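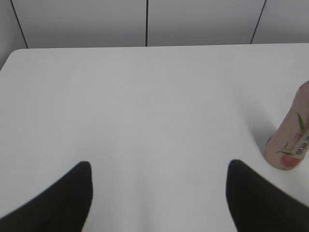 다큐멘터리 〈Skotosel〉 제작 및 상영 사업의 중간 보고를 De Smet 기금에 드립니다. 이 보고서는 지난 보고 이후부터 2월 말까지의 일을 다룹니다. 영화는 Jatusau 지역에서 토지 수용에 반대하다가 구금된 사람들의 가족을 따라갑니다. 이 기간에 우리는 가족 인터뷰를 마치고, 편집을 끝내고, 공동체 상영을 시작했습니다. 추가 인터뷰를 준비하면서 촬영 장소의 조건도 다시 정했습니다. 흰 탁자와 밝은 회색 벽처럼 특징이 적은 배경을 기본으로 삼기로 했는데, 얼굴을 보이지 않기로 한 분들의 경우에 사는 집이나 동네를 배경에서 알아볼 수 있으면 안 되기 때문입니다. 이 결정은 영화의 모습에도 영향을 주었고, 그 내용은 제작 부분에 적었습니다.

한국어는 저의 모국어가 아닙니다. 문장이 어색한 곳이 있으면 표시해 주십시오. 최종 보고서에서는 고치겠습니다.

1. 사업의 현재 상태

사업 계획서에는 네 가지 일이 있었습니다. 가족 인터뷰, 편집과 후반 작업, 공동체 상영, 그리고 자료집 발간입니다. 앞의 두 가지는 끝났습니다. 상영은 진행 중입니다. 자료집은 계획보다 늦었습니다.

늦어진 이유는 번역입니다. 가족들이 쓰는 말은 지역마다 차이가 큽니다. 처음 번역에서는 구금과 소환을 같은 단어로 옮긴 곳이 여러 군데 있었습니다. 법률 지원 단체가 원고를 읽다가 이것을 발견했습니다. 한국어로 읽을 때는 작은 차이로 보일 수 있지만, 가족에게는 작은 차이가 아닙니다. 소환을 받은 사람은 저녁에 집으로 돌아올 수 있습니다. 우리는 원고를 처음부터 다시 대조하기로 하고 인쇄를 미루었습니다.

2. 제작

완성본의 길이는 52분입니다. 계획서에는 더 긴 영화를 만들겠다고 썼습니다. 편집 과정에서 한 가족이 출연을 취소했고, 우리는 그 가족이 나오는 부분을 모두 뺐습니다. 취소의 이유는 묻지 않았습니다. 동의서에는 공개 전까지 언제든지 이유 없이 취소할 수 있다고 되어 있습니다. 해당 원본은 가족의 뜻에 따라 삭제했고, 삭제 확인서를 가족에게 전달했습니다.

이 부분이 빠지면서 영화의 중간이 약해졌습니다. 원래는 수용 통지서가 마을에 도착한 때부터 첫 구금까지를 그 가족의 이야기로 설명했습니다. 지금은 다른 가족의 목소리와 공개된 통지서의 문장으로 설명합니다. 시험 상영에서 한 관객이 이 대목에서 누가 누구의 가족인지 잠시 헷갈렸다고 말했습니다. 그래서 자막에 관계를 표시했습니다. 아버지, 누나, 이웃과 같은 말만 쓰고 이름은 쓰지 않습니다.

배경에 관한 결정도 편집에 어려움을 주었습니다. 같은 느낌의 실내 화면이 계속되면 관객은 지루함을 느낍니다. 우리는 지역의 길, 강, 시장의 소리를 인터뷰 사이에 넣었습니다. 소리는 Jatusau에서 녹음했지만, 특정한 마을을 알 수 있는 안내 방송이나 종소리는 제외했습니다. 이 작업에 생각보다 많은 시간이 들었습니다.

색 보정과 음향은 Flundeck에서 맡았습니다. 목소리 변조의 정도에 대해서 의견이 서로 달랐습니다. Flundeck은 감정이 전해지도록 변조를 약하게 하자고 제안했고, 우리는 안전을 위해 강하게 하자고 했습니다. 결국 출연자 본인에게 들려 드리고 결정했습니다. 어떤 분은 자신의 목소리를 그대로 쓰기를 원했습니다. 우리는 위험에 대해서 다시 설명했고, 시간을 두고 두 번째 동의를 받은 다음에 그대로 사용했습니다.

영화는 2개의 판으로 나누었습니다. 하나는 상영회용이고, 다른 하나는 학교와 도서관을 위한 판입니다. 길이는 같습니다. 학교용 판에는 체포 과정을 설명하는 음성이 일부 짧게 되어 있고, 그 자리에 지역의 역사에 대한 설명이 들어갑니다. 교사들이 수업에서 멈추고 이야기할 수 있도록 장 구분도 넣었습니다.

3. 상영

지금까지 상영회에 온 관객은 모두 1286명입니다. 이 숫자는 입장할 때 센 것이며, 온라인으로 본 사람은 포함하지 않았습니다. 온라인 공개는 아직 하지 않았고, 초대받은 단체만 비밀번호로 볼 수 있습니다.

상영 장소는 대학 강의실, 종교 시설, 작은 도서관, 노동조합 회관이었습니다. 극장에서의 상영은 아직 없습니다. 극장 한 곳과 이야기를 했지만 대관료가 예산보다 높았습니다. 대학에서의 상영은 관객이 많았으나 대화 시간이 짧았습니다. 다음 수업 때문에 강의실을 비워야 하는 경우가 많았습니다. 도서관은 반대였습니다. 적은 사람이 와서 오래 남았습니다. 어떤 저녁에는 폐관 시간이 지나고 나서 건물 앞에서 이야기를 계속했습니다.

관객의 질문 중에 가장 많았던 것은 “우리가 무엇을 할 수 있습니까”였습니다. 처음에 우리는 이 질문에 좋은 대답을 준비하지 못했습니다. 서명 용지를 가지고 다녔지만, 서명만으로는 부족하다고 느끼는 관객이 많았습니다. 지금은 한 장으로 된 안내문을 나누어 드립니다. 구금된 사람에게 엽서를 보내는 방법, 국회의원 사무실에 문의하는 방법, 가족 지원 기금의 계좌가 적혀 있습니다. 엽서는 정치적인 내용 없이 안부만 쓰도록 부탁드립니다. 법률 지원 단체의 조언을 따른 것입니다.

불편한 일도 있었습니다. 한 상영회에서 어떤 참석자가 대화 시간 동안 무대 쪽의 사람들을 휴대전화로 촬영했습니다. 진행자가 멈추어 달라고 부탁했고 그분은 나갔습니다. 누구인지는 확인하지 못했습니다. 그 뒤로 대화 시간에는 휴대전화를 가방에 넣도록 안내하며, 가족이 참석하는 경우에는 그 사실을 미리 광고하지 않습니다. 이 때문에 홍보가 약해지는 면이 있습니다. 가족이 직접 온다고 알리면 관객이 더 많이 올 것입니다. 그러나 우리는 이 원칙을 유지하려고 합니다.

4. 가족과의 관계

계획서에는 이 항목이 따로 없었습니다. 그러나 실제로는 이 일에 시간을 많이 썼으므로 보고드립니다.

촬영이 끝난 후에도 가족들은 우리에게 연락을 합니다. 면회가 거절된 날, 재판 날짜가 바뀐 날에 전화가 옵니다. 우리는 변호사가 아니고 상담사도 아닙니다. 처음에는 제작진이 밤에도 전화를 받았는데, 제작진도 지치고 가족에게도 정확한 도움을 드리지 못했습니다. 그래서 가을부터 법률 문의는 지원 단체로 연결하고, 우리는 낮 시간에만 연락을 받습니다. 섭섭하다고 말씀하신 분도 있습니다. 이 점에 대해서는 아직 마음이 편하지 않습니다.

완성본은 공개하기 전에 모든 출연 가족에게 먼저 보여 드렸습니다. 수정 요청이 있었고 대부분 반영했습니다. 반영하지 못한 것은 하나입니다. 한 아버지께서 마을의 다른 사람이 당국에 협력했다는 말을 꼭 넣고 싶어 하셨습니다. 확인할 수 없는 내용이며 그 사람이 누구인지 마을에서는 알 수 있으므로 넣지 않았습니다. 긴 대화가 있었고, 아버지께서는 출연을 유지하기로 하셨습니다.

5. 예산 사용

상세한 표는 별도의 파일로 제출합니다. 여기에는 계획과 달라진 점만 적습니다.

번역비가 늘었습니다. 위에서 말씀드린 재대조 작업 때문입니다. 교통비는 줄었습니다. 일부 인터뷰를 한 장소에 모아서 했고, 멀리 계신 가족에게는 교통비와 하루 수입에 해당하는 금액을 드렸습니다. 이 금액은 계획서의 ‘출연자 지원’ 항목에서 나갔습니다. 음향비는 변조를 다시 하면서 늘었지만 Flundeck이 추가 작업의 일부를 청구하지 않았습니다.

교통비에서 남은 금액을 번역비로 옮기는 것을 허락해 주시기를 부탁드립니다. 규정에 따르면 항목을 옮길 때 서면 승인이 필요합니다. 신청서는 이 보고서와 함께 보냅니다. 승인이 늦어지면 자료집의 두 번째 언어판을 먼저 줄여야 합니다.

6. 다음 기간의 계획

전체 사업 기간에 약 40회의 상영을 하는 것이 목표입니다. 남은 상영은 대도시보다 작은 도시에 더 많이 배정하려고 합니다. 작은 도시에서는 우리가 직접 모든 것을 준비하기 어려우므로, 현지 단체가 스스로 상영회를 열 수 있는 안내서를 만들고 있습니다. 안내서에는 장비 확인, 대화 진행 방법, 촬영 금지 안내, 그리고 관객이 힘들어할 때의 대응이 들어갑니다. 초안은 완성되었고, 도서관에서 일하는 분들이 읽고 의견을 주기로 했습니다.

자료집은 대조가 끝나는 대로 인쇄합니다. 수용 통지서의 원문과 번역, 사건의 시간 순서, 가족의 증언이 실립니다. 사진은 넣지 않기로 했습니다. 증언의 주인이 글만으로 실리기를 원하셨습니다.

영화제에도 지원서를 냈습니다. 결과는 아직 없습니다. 일부 영화제는 첫 상영을 조건으로 요구하므로 우리 영화는 해당되지 않습니다. 공동체 상영을 먼저 시작할 때 이미 알고 있던 일이고, 가족들과 의논하여 정한 순서입니다.

7. 기금에 드리는 질문

첫째, 온라인 공개의 시기에 대해 의견을 듣고 싶습니다. 계획서에는 사업이 끝날 때 공개한다고 썼습니다. 그러나 구금된 분 중 한 분의 항소심이 아직 진행 중입니다. 변호사는 판결 이후에 공개하는 것이 좋다고 합니다. 그렇게 되면 사업 기간이 끝난 다음에 공개하게 될 수 있습니다.

둘째, 기금의 로고를 상영본 앞부분에 넣어야 하는지 확인해 주십시오. 현재는 끝부분에만 있습니다. 일부 지역에서는 외국 기금의 이름이 먼저 나오면 가족이 비난을 받을 수 있어서, 가능하면 지금의 위치를 유지하고 싶습니다.

셋째, 최종 보고서에 관객 설문 원본을 첨부해야 합니까? 설문에 자신의 가족 이야기를 길게 쓴 분들이 있습니다. 원본 대신 요약을 제출해도 되는지 알려 주시면 그에 맞추어 정리하겠습니다.

첨부: 예산 사용표, 항목 변경 신청서, 상영 장소 목록, 관객 안내문

〈Skotosel〉 제작팀 드림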